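Picking one bracket and not two: results from the Wellomden bench

9 April 2022

Readers of this newsletter will remember that the handling group in Wellomden has worked since last autumn on sorting of stamped metal parts. The first measured results are now available, and Cremilda Medeiros, who leads the group, has agreed that we publish a short account before the longer report comes out in May.

The problem is easy to explain to anybody who has worked with sheet metal. Stamped brackets have slots, holes and bent edges. When they are thrown together in a bin, the edge of one part goes into the slot of another. A person who picks up a bracket and feels that a second one is coming with it gives a small shake, or turns the wrist, and the second one falls back. For a robot this is difficult. The usual grasp planners look at the pile one time, choose the place with the best score, close the fingers and lift. If two parts come up together, the robot notices it only at the destination, and often it does not notice at all.

The group calls such an event a double pick. In our partner plant in Jestmont, double picks are the main reason why an operator has to go to the cell. A missed grasp costs only a few seconds, and the robot can repeat it alone. A double pick ends in the wrong box, and somebody must find it later. 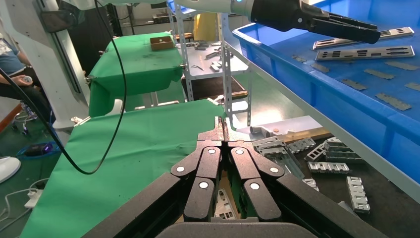 Stamped brackets beside the gripper, as the wrist camera sees them. At the upper right, the other arm is over the blue bin.

The new method is called Rezende, after the street where the group had its first laboratory. It does not use a better score for the first grasp. The grasp planner is the same one that we used before, with the same settings, and this was done on purpose, so that the comparison would be fair. The change comes after the fingers are closed.

The arm first makes a very short lift, only enough that the part should be free from its neighbors. It then stops and takes a new picture with the wrist camera. The software compares this picture with the one from before the lift. It looks for everything that moved, and asks whether all the movement can be explained by one rigid part. If the answer is yes, the arm continues. If a second area has moved in a different way, the part is probably hooked to another one, and the arm does one of three things: it tilts the part and tries again, it pulls in the direction of the longest slot, or it puts the part down and chooses a new grasp.

The choice between these movements is learned. The training examples came from our own operators, who guided the arms by hand through the separation of hooked parts over a period of four weeks. We had expected that shaking would be the most frequent solution. In the recordings the operators almost never shook the parts. They preferred to pull slowly along a slot, and the trained system now does the same.

A few words about the cameras. The wrist camera is close to the parts and sees small movements well, but the fingers hide a good part of its view. The narrow channel between the fingers is where the most useful information is, and it is also the place with the most reflections from the metal. A second view from higher up helps in these cases. It shows the neighboring parts, although with less detail. In the present version the two views are processed separately and the results are joined only at the end. We know that this is not the most elegant way. It made it possible to find errors quickly, and for a first version that was more important to us.

For the evaluation, the group made 3244 pick attempts, all with shiny stamped parts in mixed piles. A pick was counted as a double pick if more than one metal part left the pile, even if the second one fell down again on the way. With the new method there were 53 double picks. The old method was measured on the same number of attempts and had almost 4 times as many.

The price is time. Every pick now contains a stop, and the picks in which the arm has to separate two parts are much slower than before. In Jestmont this is acceptable, because the press before the cell is slower than the robot. In a faster line it would be a problem. The group is now testing if the arm can take the second picture while it moves, so that it stops only when there is a doubt. The first tests show more false alarms, mainly when the light from the ceiling moves over a bent surface.

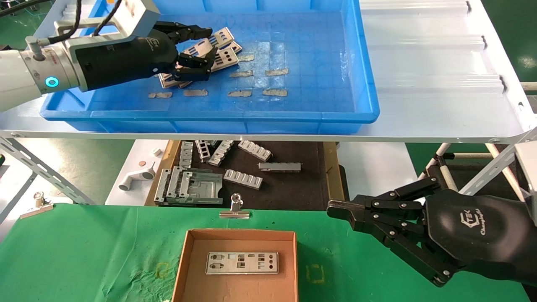

A black robotic hand reaches down to the metal parts in the blue tray. In the open cardboard box on the green cloth lies a flat punched plate.

The part that works least well today is the handling of long flat plates. When two flat plates lie exactly one on the other, they move together as one body, and the comparison of pictures finds nothing unusual. Many of the remaining double picks are of this kind. Medeiros believes that the camera alone will not solve it. "We can look at it as long as we want, two plates that move together look like one plate," she told us. "For this we must feel the weight." A measurement of the weight during the short lift is already possible with the force sensors in the arms, but the signal needs time to become quiet, and this would make the stop longer again.

Small thin strips are a different difficulty. They seldom hook to something, but the fingers have trouble to get under them when they lie flat on the floor of a bin. For this reason they were not included in the figures given here. They will be treated in a separate study.

Colleagues from Jandard have asked whether the method can be used with plastic clips. We have not tried it. Plastic parts bend, and the assumption that a single part moves as a rigid body would no longer be correct. A test with a softer rule is planned, but there is no date for it.

The code for the movement comparison can be requested from the group already now. The recordings of the hand-guided separations will follow together with the report. Persons who wish to bring their own parts to the bench in Wellomden for a trial should write to Cremilda Medeiros and send a drawing or one sample part with the letter. Coated parts are also welcome, as the group has very few of them.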